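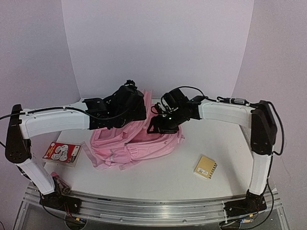 Page last changed: January

Sotgate 400 canister vacuum - common questions

Does it take bags?
Yes. Use Kekumell type 6 bags. Older paper bags fit the collar but leave a gap at the seal.

The red light stays on with a new bag. Why?
Check the hose and the wand for a clog. If both are clear, replace the motor filter, part 659.

Can I wash the filters?
The foam filter, yes. Let it dry for a full day before refitting. The exhaust filter is paper - do not wet it.

Which floor head suits deep carpet?
Part 907, with the brush bar on. Switch the bar off for bare floors and rugs with fringe.

The cord will not rewind all the way.
Pull out two arm lengths and press the pedal again. If it still sticks, the spring needs service at the Clultcombe shop. Ask for Elie Mansour.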